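Speaker notes: Wallpaper and Other Regrets
Print this page | E-mail this page
Last updated: August

Slide 1. Wait for the coffee people to sit. Say good morning even if it's 2 p.m.

Open with the Flodmont house. We stripped one dining room and found 8 layers, every one of them chosen by somebody who was sure. Pause. If they don't laugh, move on quickly and mention the mortgage.

Slide 2. Pattern repeat. Hold up the Dantas sample. Explain that a big repeat eats paper and a small one eats your eyesight. I once hung a stripe upside down and lived with it for two years, which proves you can.

Slide 3. The bill. The Grirna hallway came to 562 dollars, of which 83 went on paste, blades and a second bucket, the first bucket having met my foot. Don't act out the bucket.

Slide 4. Small florals are back. They were back last time too. Point out that lavender on gray goes quiet from across a room, so it suits people who want flowers but don't want to discuss them. Leave the picture up while you sip water.

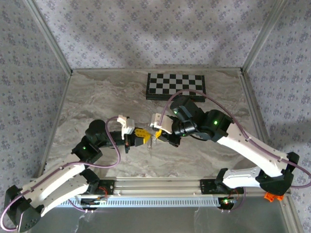
Védís Riis wrote in after the Saturday run-through that I'm too easy on small florals, and that in a narrow room she would take one plain wall over three busy ones any day. Read this out. Concede the narrow room. Concede nothing else.

Slide 5. Corners. Never trust one. Drop a plumb line, then hang past the corner by half an inch and overlap.

Questions. If someone asks about removing paint from woodchip, look at the clock.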